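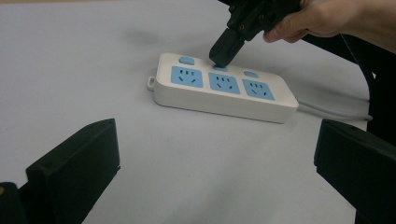 My crypto taxes are done, and I have opinions.

Some background for people who come here for the soup recipes. A few winters back I put $2000 into a coin called Sustex. I didn't do any research beyond reading the website, which had a leaf on it. I bought it on Flarnia, moved it to a wallet app called Mallet, and pressed a button labeled Stake because the button was green and the one next to it was gray. Then I went about my life, checking the price only at breakfast, lunch, dinner and whenever I woke up at 3 a.m.

Staking, if you've been spared it, means you lock up your coins for a while and the network pays you a little extra for the favor. I pictured something like a savings account, with one polite deposit a month. Sustex pays out every time something called an epoch ends, and an epoch is however long Sustex feels like. Sometimes it's most of a day. Over one stretch in November it was a couple of hours. Every one of these payments is a tiny amount of coin with a tiny dollar value at the moment it lands, and the way I understand the rules, every one of those tiny dollar values is income.

So when I exported my history from Mallet I got a spreadsheet with 1346 rows in it.

I had been expecting maybe a page. I scrolled for a while thinking there had to be a summary at the bottom. There was a blank row, and then a row that said "end of report (beta)".

The columns were date, type, amount, fee, and one called "ref" that held a string of letters and numbers as long as my arm. There was no column for dollars. Mallet takes the position that it's a wallet and dollars are somebody else's department. The help page says to "consult historical market data for your jurisdiction," which is a lovely sentence and I hope whoever wrote it has to do my taxes in hell.

So off to Flarnia for the prices. Flarnia will give you the price of Sustex at any hour of any day you like, one at a time, on a chart, if you hover your mouse in exactly the right place and don't breathe. You can download the whole price history too, only that file is in a different time zone from Mallet's. Neither file says which time zone it's in. I worked it out by finding the one transaction I remembered clearly, a panicked transfer I made while a pot of lentils boiled over, and counting hours backward from dinner.

Then there was the matter of duplicates. When I moved from my old phone to my new one, Mallet re-synced everything, and by "re-synced" I mean it wrote a few months of rewards down a second time with new ref strings. The amounts matched to the last decimal. I spent a whole evening deleting these by hand, feeling like a man pulling weeds, and then found that the search box on the spreadsheet program has a Remove Duplicates option if you leave the ref column out of it. It took under a second. I'd like that evening back.

After all the weeding, I had earned 901 Sustex in rewards for the year. It sounds like a lot if you don't ask what a Sustex is worth. I could have bought a decent pair of boots with it. I would then have to report having sold the Sustex to buy the boots, and work out the gain or loss on each sliver I'd spent, because every sliver came in at a different price. I have looked at my old boots again and they're fine.

I put the last post up while I was still in the middle of all this, and I closed it by asking if anybody had found a less stupid way.

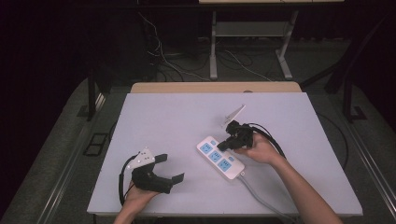 Gaspard Chauvin wrote back that I was doing it the hard way on purpose. He says to quit pricing each reward by the minute, pick one daily price from one source, use it for every reward that day, write down that that's what you did, and never change methods after that. He also says the real mistake was made way back at the green button, and that anyone who stakes a coin should first look up how often it pays, the same way you'd ask how often a dog needs to go out.

He's right about the daily price, as far as my spreadsheet goes. I redid the whole thing his way over two mugs of coffee and the total came out within a few dollars of the one I'd gotten by hovering and not breathing. I can't tell you what the tax office would make of it, and please don't take tax advice from somebody who picks investments by leaf. But I have a notes tab now that says which price I used, where I got it and what time zone it was in, and I felt more grown up typing that than I did signing my lease.

As for the dog thing, I did go and look. The payout schedule is on the Sustex site, four clicks down, under "Tokenomics," past a drawing of a windmill. It was there the whole time. It says "epochs are variable." Fair enough.

Things I'm doing differently this year, mostly so that I can find this post next spring and be nagged by it:

Export from Mallet on the first of every month, whether or not it says beta.

Save Flarnia's price file the same day and put the time zone in the file name.

Keep the paper with the recovery words somewhere other than the cookbook. I know. It was in with the braises.

Turn off the payout notifications. My phone used to buzz every time I got paid less than a cent, and I'd look every single time, and I was a little bit pleased every single time.

My sister, who keeps her money in a regular bank in Storndale, asked me over the phone how much I'd made after all this. I said it depended on how you valued my time. She asked how I'd valued it, and I told her the line was breaking up.

I haven't unstaked. I did go as far as opening the screen. There's a waiting period between asking for your coins and getting them, measured in epochs, naturally, and during the wait you go on collecting rewards at a reduced rate, and each of those would be its own row. I closed the app and went to see about lunch.

Next post is the leek thing I promised. It has six ingredients and none of them need to be reported.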